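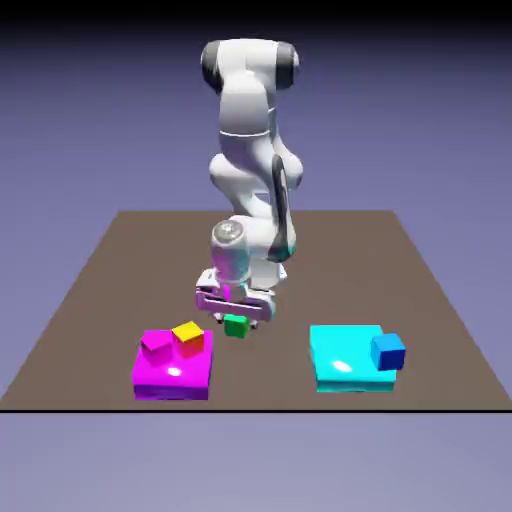
I got to the Kunholm open day a bit after nine, which meant I'd missed the coffee but not the mayor's welcome. Marlene MacPherson was already well into it, talking about the town's climate plan and how it has to reach the older streets too, where people are still heating drafty houses with oil. She speaks without notes and goes a little fast, and I like her for it.

Then we split into groups for the walk. Mine went with Anqi Ren from the city's energy office, and there were 25 of us trailing after her down to the district heating plant by the harbor. I'd pictured something huge and roaring. It's a low brick building with a lot of pipes, and you can hold a normal conversation inside! Anqi told us 2645 homes are hooked up so far, and that the next stretch goes up the hill toward the school. Somebody asked when, and she said the digging starts in October if the bids come in okay.

The tenants' meeting at lunchtime was the part I'd really come for. Nathalie Cloutier, who runs the housing desk, took questions on rents after the renovations, and it got pretty heated. Yvette Lavoie from the Poojary blocks wanted it in writing that nobody's rent goes up before the new windows are in. She didn't get it in writing. She did get a promise of an answer before the next council meeting, and I plan to check on that.

I had soup with Marcelino Goicoechea, over from another port town about the same size as ours – they're two years behind Kunholm and he was scribbling down everything, right down to the bus times. We both skipped the panel on financing and went to look at the rain gardens on the square instead. They were mostly mud and some brave little grasses, but I could see the idea.

The shuttle back was roughly 50 minutes late. Bring a sandwich if you go next year, the soup runs out early.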